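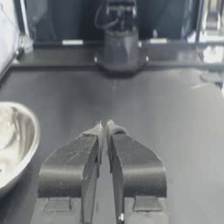

I've been buying almost everything used for long enough now that my friends have started sending me messages like "is this a good chair??" with a blurry photo attached, and I love it, please never stop. The trouble is that most people look at the wrong stuff. They see a mark and they run. I like marks! A few faint pale scratches on dark gray, like the ones up top on that left finger, wouldn't put me off buying anything. Scuffs on a surface tell me the thing got used and is still in one piece, and I can live with that for the price of a sandwich. What I can't live with is a drawer that smells like somebody's basement, and you can't see that in a listing at all.

So, chairs. I bought six of them last winter from a big secondhand place outside Trollow called Karagiannis (it used to sell carpet and there's still a carpet smell near the back, which I don't mind). I'd gone in for a lamp. The chairs were stacked up behind a treadmill and the tag said 60 for the lot, and I stood there for ages pretending to think it over when I had already decided where they'd go. Two of them wobbled. One had a seat re-covered in a fabric I can only call "dentist." I took them anyway, made two trips home with the back seat folded down, and I've been fixing them one at a time ever since.

The wobbly ones turned out to be loose joints, so I pulled them apart, scraped off the old glue and put them back together with new glue and a couple of borrowed clamps. Mansa Sarpong lent me the clamps and then came over to watch me use them, with commentary. She was right about wiping off the extra glue while it was still soft and I was wrong, and one leg now has a crusty little collar that I'm going to have to sand off when it's warm enough to open the garage door.

The dentist seat is still the dentist seat. I have a piece of green corduroy for it. I've had it since January.

Anyway, I wanted to write down how I shop, mostly because I keep typing the same thing out to people on my phone with one thumb.

First thing is I go early, and I go with a tape measure and a list of spaces. By that I mean I write down the size of the hole the thing has to fill, because a bookcase in a huge warehouse looks like a cute little bookcase and then you get it home and it's eaten the window. I did that once. It lived in the hallway for a whole summer and we all walked sideways.

Then I open everything. Drawers, doors, lids, the little battery hatch on the back. I pull drawers all the way out and look at the bottoms. I sit on chairs and I really sit, I lean back and wiggle like a kid in church. If it plugs in, I ask to plug it in, and if they say there's no outlet I say thank you and leave it there. I made one exception to that, for a Zilmont waffle iron in the original box with the booklet, and it has never once gotten hot. It's a very handsome waffle iron. I use the booklet for the recipes.
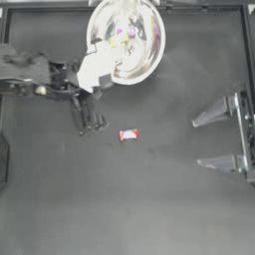

Silver bowl on dark gray. Look at that shine!

Speaking of shiny things, I have a whole weakness for metal bowls and trays and I've had to make rules for myself. They always look so good on the shelf at the shop with the lights bouncing off them, and then you get home and you own another bowl. My rule is that I have to name the food. Out loud, in the store. If I can't say "this is for popcorn" or "this is for the salad I take to my sister's," it goes back. Naveed Orakzai, who comes along on some of these trips and is a terrible influence, says "soup" to everything. He said soup about a colander.

For cleaning metal I mostly stick with warm water, dish soap and a soft cloth, and I dry it right away or I get spots. I used to go straight in with the scrubby side of the sponge and I've wrecked the finish on a couple of nice trays that way. If something has lettering or a stamp on the bottom I look it up before I try any polish on it, and if it's plated I leave it alone as much as possible. I'm not an expert on this and if you are one, please come yell at me in the comments, I'd like to know what to do about the gray stuff that comes off on the cloth.

Now, haggling. I'm bad at it. I get hot in the face. What works for me is asking one question – "is there any room on this?" – and then shutting up, which is so hard for me that I sometimes hold my breath. At Karagiannis they either say no or knock a little off, and both are fine. I don't do it at yard sales when there's a kid running the cash box. I paid full price for a jigsaw puzzle that had 759 pieces left in it according to the sticky note on the lid, and the kid who'd written the note looked so proud of having done the counting that I'd have paid double.

The most I've ever spent on a single used thing is 200, on the kitchen table, and I went back to look at it three times first. It's heavy and it's got a burn ring near one end and somebody's initials on the underside in pencil. My husband wanted to sand the ring out. I put a trivet on it and we've stopped discussing it. It seats eight if two of you like each other, and it's the reason I needed the chairs in the first place, so I suppose I should add the 60 on top.

A few people asked where I get rid of things, since it can't all be coming in. I try to take a box with me when I go. Sometimes it's the box of stuff from the last trip. I gave back a fondue set I'd bought at the same store, and the man at the donation door recognized it and said "oh, hello again," and I don't know if he meant me or the fondue set.

Next time I'll show you how the corduroy turned out, if it's turned out. I'm also on the hunt for a step stool with a wide top step that doesn't pinch your fingers when it folds, so if you see one anywhere near Trollow, leave me a comment and tell me which aisle.

Reading time: 7 minutes
14 comments | 3 shares
Contact | Copyright, all rights reserved | Back to top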